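Speaker notes – "What the Fingers Feel: A Year in the Robot Arm Club"
Nuanchan Tanasarn, faculty advisor
Evening session for teachers and club leaders, 15 September 2020
Time: 20 minutes plus questions

OPENING (2 min)

Say hello, thank the hosts, check that the back row can hear.

I teach physics, and for the past year I have also run an after-school club where students build and run a robot arm. I want to talk about the last few inches of that arm, the part that touches things, and why I would now start every new club there.

Ask for hands: who has a robot kit in a closet right now? (Wait. It's usually a lot of hands. Enjoy this.)

HOW WE STARTED

We called the project Limsakul. The students voted and the vote was not close. The plan in the first semester was very grand. We were going to sort recycling. We had a drawing of it on the whiteboard for so long that the marker wouldn't come off.

What we had was an arm that could move beautifully and could not hold on to anything. The students spent weeks on the big joints and gave the gripper one afternoon. I let them, and I'd do that part differently. They got a demo where the arm swooped down like a hawk, closed on the object, and came up with nothing. They ran it again and again and the laughing got quieter each time.

So we threw out the recycling plan. New goal for the spring: pick up one small thing and put it down where you said you would. Every student had to be able to explain why it worked or why it didn't.

[Pause here. This is the turn in the talk, don't rush it.]

THE FINGER PROJECT

Thitima Somboon took the lead on this. She was a junior then and had never drawn a part on a computer before. She started by pinching things at the kitchen table and writing down which part of her finger did the work. Two pages of notes on picking up a grape! I still have them. 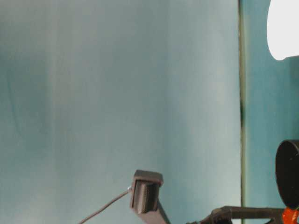 From her notes the group made a list of questions, and I'll read it the way they wrote it:

How wide is the part that touches?
Is it flat or does it have lines?
Which way should the lines go?
What happens if the thing is squishy?
What happens if we miss by a little?

That last one turned out to be the best question of the year. Everybody designs for the case where the object sits exactly in the middle. Move it over by the width of a pencil and you learn a lot about your design very fast.

We broke into pairs. Each pair drew a finger, printed it, and tested it the same way: 100 tries, written down by hand, hits and misses, with a short note on every miss. I was sure they would hate the writing. They got completely hooked. There was a running argument for most of April over whether a pickup counts if the object spins around while it's in the air. (Our rule in the end: it counts if it comes down where you said. I was outvoted, I wanted a stricter rule.)

Story to tell if time allows: the pair whose finger came off the printer backwards, mirror image, and who tested it anyway and beat two other teams. They wrote it up very straight, with a full page on "accidental features."

WHAT GOES IN THE LOG

Teachers always ask me about this, so slow down.

Each entry has the date, who was driving, which finger version, where the object was placed, and one sentence in plain words. No codes. "Slipped out on the left side when it started going up" is a great entry. "Fail" is not an entry and gets handed back.

By the end of the spring the notebook had 361 entries in it. We read parts of it out loud at the last meeting and the students could hear themselves getting better at looking. The early ones say "it dropped it." The later ones tell you which edge let go first.

THE VIEW FROM THE WRIST

Next thing, and this is my favorite part of the talk.

For a long time we watched everything from the side, standing next to the table. From the side you can see height really well and you can fool yourself about almost everything else. When we added a small camera down by the gripper, the students went silent. Then they all started talking at once. Things they had been calling "lined up" for weeks did not look lined up anymore. 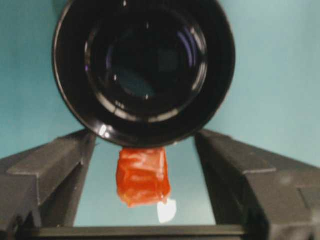 Looking out between the fingers, with the small red-orange object in the gap and the black ring just above it.

We use this view for a guessing game. Stop on one picture, hide the rest, and have everyone write down which way they would move the arm and by how much. Then compare. You will get left, right, closer, and "don't touch anything," all from smart kids looking at the same picture. The talk that comes out of it is worth more than any worksheet I've written.

Shiny things are a great topic here too. Glare looks like an object if you're only looking for bright spots, and a dark round shape can hide how deep it is. I ask: how would a program know? Then I stay out of it. One group spent a whole meeting moving a desk lamp and came out knowing more about reflection than my regular class did after the unit. I have mixed feelings about that – mostly happy ones.

IF YOU WANT TO TRY IT

Keep this part practical. People take notes here.

Start with one finger shape and one object. Soft and small is good, it forgives a bad grip but you can still see the mistake.

Let students hold the parts in their hands before the arm does. Have them pinch the object with two printed fingers and no motor at all.

Watch from two places, side and wrist. Switch who sits where.

Keep fingers (human ones) out of the way while it's moving. One person drives and says "moving" out loud every single time. We are boring about this rule.

Print spares. Then print more spares.

LAST BIT

Thitima is leading the group this year and she has already changed my log sheet. She added a line that says "what did you expect?" and it has to be filled in before the try. I wish I'd thought of it.

The log sheet and the test rules are on the handout, take one for a colleague. Questions now, and if your question is "can we borrow the finger files," the answer is yes, come find me by the coffee.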